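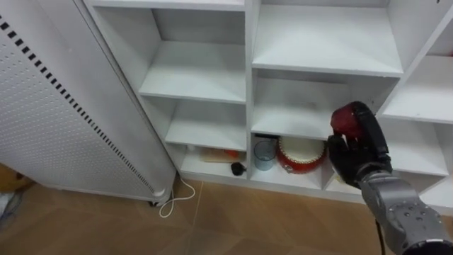 Beltrán Masters Games Returns in October With Its Largest Field Yet

BELTRÁN - The Beltrán Masters Games will open its fourth edition this October with 1,165 registered athletes, the most in the event's history, and organizers say they could not be happier to welcome so many old friends back to the track, the pool and the road course, along with a good many newcomers who have never pinned on a race number before.

The Games are open to anyone age 35 and over. Athletes will compete in 11 sports, from swimming and track and field to table tennis, archery and a road cycling time trial that starts on the hill behind Tirnico Park and finishes, after one long and rather unforgiving climb, at the old ferry landing. Racewalking and indoor rowing join the program for the first time.

"When we started, we had a borrowed stopwatch and a lot of hope," said Games director Keith McKinnon. "I remember standing at the finish of the 5,000 meters at our first Games, well after the winner was in, and seeing that the whole grandstand had stayed to cheer the last runner home. People still bring that up with me at the grocery store. I would love for every athlete who comes to Beltrán this fall to have a finish like that one, whatever the clock says."

Entries for the swimming events have grown the most, with 300 swimmers signed up across the individual and relay races. To make room for them, the mornings at the Trunen Aquatic Center will begin earlier than in past years, with warm-ups from 6:30 a.m. and the first heats at 8 a.m. Head swimming official Rhea Dizon asks relay teams to hand in their final lineups the evening before they race, and says that spare goggles and caps will be kept at the check-in desk as always.

Track and field will again be held at Orketti Stadium, where the running lanes were resurfaced over the summer and the long jump pit has been moved to the sunny side of the infield. Meet referee Younes Abou Zeid, a former decathlete who has worked at every edition of the Games, will oversee the field events.

One of the most eagerly awaited races is the men's 70-74 800 meters, in which Virgilio Evangelista and Alfredo Manalastas will meet for the fourth time. The two men trained together in their twenties, lost touch for many years and found each other again in the warm-up area at the first Games. Manalastas has won twice and Evangelista once.

"Fredo will tell you he is carrying an injury," said Evangelista. "He has been carrying it since we were 24. Then the gun goes and I am looking at his back for two laps. I have been doing hills all summer, so we will see."

Admission to all sports is free for spectators, and children are very welcome. A shuttle bus will run between Orketti Stadium and the Trunen Aquatic Center throughout each day of competition. Late entries will be accepted in archery, racewalking and table tennis while places last, and can be made in person at the Games office in the stadium's east entrance.

Media accreditation requests and interviews with athletes can be arranged through the Beltrán Masters Games press office.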